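The Ponley Kit

A short story

Print this story | E-mail to a friend

I was the third person hired at Gurkton, and the first one they let anywhere near a product review. My job title was "customer voice." What it meant was that companies mailed us stuff, I used it at home or in the back office, and then I wrote it up in a friendly way so people would buy it through our page.

Mostly it was robot vacuums. I have written so many words about robot vacuums! I once got an entire paragraph out of a dustbin lid.

So when the Ponley kit came in on a Tuesday, in two flat boxes that weighed way more than they looked, I was kind of thrilled. Silvan Lehner carried them in from the loading dock and set them down on my desk, right on top of my lunch.

"Grippers," he said. "You hold them, you do a chore, and the robot learns the chore. You've got 5 days."

"Where's the robot?"

"Robot's extra."

I read the booklet that night in the bathtub (the booklet survived, mostly). The pitch was sweet, I'll give them that. You teach the thing the way you'd teach a kid to tie a shoe. You do it slow, you do it again, and you don't yell. Twenty-one rounds of the same chore and it was supposed to start getting the idea. Eighty-four and it would do the job while you were out of the house.

I thought about my dad when I read that. He taught me to fold shirts on the kitchen counter in Prurlow, the summer my mother was working nights, and I don't think it took anything like twenty-one tries. But he did yell a little.

Setting Up

I cleared a table in the back office and rolled up my chair. The cables took forever. I had one snaking down my right arm and a bunch more looping off to the other side, and every time I turned to look at the booklet I dragged half of it with me. Nassoro Kariuki came by from accounts to ask if I needed help, and I said no in the voice that means yes, so he stayed.

"What are you teaching it?" he asked.

"Shirts."

"You don't have a shirt."

He was right. I'd left the shirt in the car. But the booklet had a whole section about practicing with nothing first, just getting a feel for the jaws, so I told him that was the plan all along.

I pointed the two grippers at each other over the bare tabletop and folded the air. Left sleeve in. Right sleeve in. Bottom up to the collar. I felt like a lobster doing laundry.

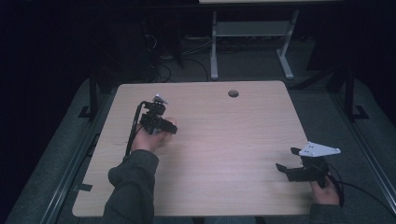

What I Wrote

My review was supposed to say three things: easy to set up, comfortable to hold, good for the whole family. Silvan had already typed them into the template for me, with little check marks.

I got the shirt from the car. It was one of my dad's, a blue one with a soft collar, and I'd been using it as a rag for the windshield, so it wasn't in great shape. I did the fold again with the cloth in it this time, and it slid out of the jaws, and I did it again. Nassoro kept the tally on the back of an invoice. Sometime after the vending machine guy left, my hands quit thinking about it. Left sleeve in, right sleeve in. I was smoothing the front down with the side of the gripper, the way my dad used the side of his hand, and I hadn't planned on that.

"Does it save that part?" Nassoro asked. "The smoothing?"

I looked it up. It saves everything, the booklet said, unless you tell it not to.

I sent Silvan the review the next morning. I kept his check marks and added a line about the cables, and he took the line out. Then the people at Gasser, who make the thing, wrote asking for the kit back along with all the recordings, and would I please sign the form.

I mailed the boxes. I still have the form. It's in the kitchen drawer under the shirt, which I folded by hand.

Reader Comments

maplestreet_jo: I teared up at the windshield rag and I don't even like robot stories.

DennyP: Ok but did she ever sign it?? Or did they just keep the recordings anyway

tinroof: "I felt like a lobster doing laundry" is going on my fridge.

Related Stories

The Night Bus to Prurlow
Six Letters to a Landlord
My Sister's Parking Spot
A Good Year for Tomatoes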